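The bus to Skerkano left at 2, or was supposed to, and by then my aunt had kissed everyone in the station at Tradstead, including (I think) a man who was only asking for change. I was nineteen and going to sea, or at least to a place that could see it, and she'd packed me enough ham rolls to last until December.

I went into the shop for something to drink, mostly so she wouldn't catch me crying. I looked over the water and the cola for a good long while, the way you do when you aren't thinking about drinks at all.
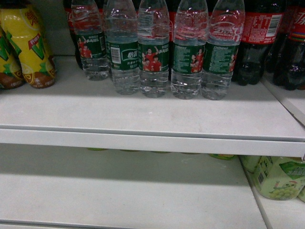

Tamás Lakatos told me years later that I'd had it all wrong, that my aunt had been crying since breakfast and had begged him to keep me busy in there until she got her face straight.

Well! I wish I'd known. I rode those 201 miles with my forehead on the window, sure she'd been cheerful for real, and I ate every last roll before we got to the coast.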